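Notebook, chores bench
Sunday, October 31, 2021

Working on refuse handling again. The question from the January plan was whether the two-arm base can do the evening bin round at the Mundow office without a person walking behind it. Writing up where that stands while the numbers are still in my head.

Total logged attempts on bag tasks is now 286. That counts everything from first contact to release, including the ones stopped by hand. Of the last 50, 31 ran through to release at the bin without anyone touching the stop. I would not call that a working chore. A cleaner who dropped or tore two bags in every five would be spoken to.

Failures in the last 50 fall mostly under grasp. Thin bags have no fixed shape, so the handle loop is somewhere different each time, and the planner's estimate of it is old by the time the fingers arrive. Closing on the neck of the bag is more reliable than going for the loop but it stretches the plastic, and a stretched bag swings more. Chia-hao Kwan changed the approach so that the fingers come in flat and close late. Fewer misses since then. Slightly more tears, which he puts down to the finger edges. He wants to try a radius on them before we touch the code.

Two bags in one gripper is the harder case and the one the office people care about, as a person would carry both in one hand without thinking. Once both sets of handles are pinched, the bags share a pivot and knock into each other. Force reading at the wrist is then no use for telling whether one of them has slipped. At present we check by looking, which means the head camera has to have both bags in view and the arm must be held low and forward. That posture is slow to drive in.
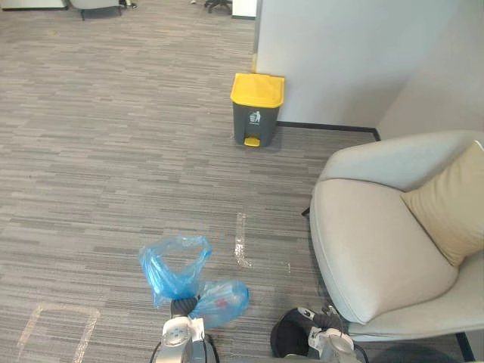 Driving speed with a load is capped at half of the empty speed. I tried lifting the cap on Friday and the swing did not settle before the stop at the bin, so the release point was a guess. Cap goes back on. A better fix is to slow down earlier and stop further out, then let the arm make up the remaining distance. Reach allows it, just.

Lid opening is still unsolved in any honest sense. A pedal is a good design for a person with a free foot. The base has no foot, and pushing a pedal with a gripper means bending low with one arm while the other holds the load clear. We have managed it, but the balance controller complains and the lid drops as soon as the pressure goes off. The Grimshaw swing-top avoids all this. So would leaving lids up, which the office has already refused.

Compared notes with the Wisell shop floor, where they have the same base emptying swarf trays. Their rate is far better. The trays are rigid, always in the same rack, and handled one at a time. I take this as support for the view that the arm is good enough and soft objects are what we cannot yet do. Chia-hao disagrees and thinks it is half a sensing problem. He may be right – we have no touch sensing in the fingers at all.

Battery: the Fludunent pack lasted the full session with the drive warm but within limits. Connector on the charge lead is loose again, taped for now.

To do:
Finger edges, radius and re-test, Chia-hao.
Earlier slow-down before the bin, me.
5 clean runs in a row with two bags before anyone shows this to Mundow.
Log tears separately from drops. They are lumped together in the sheet and I had to go back through the notes to split them.
Ask Wisell what they use for finger pads.
New charge lead.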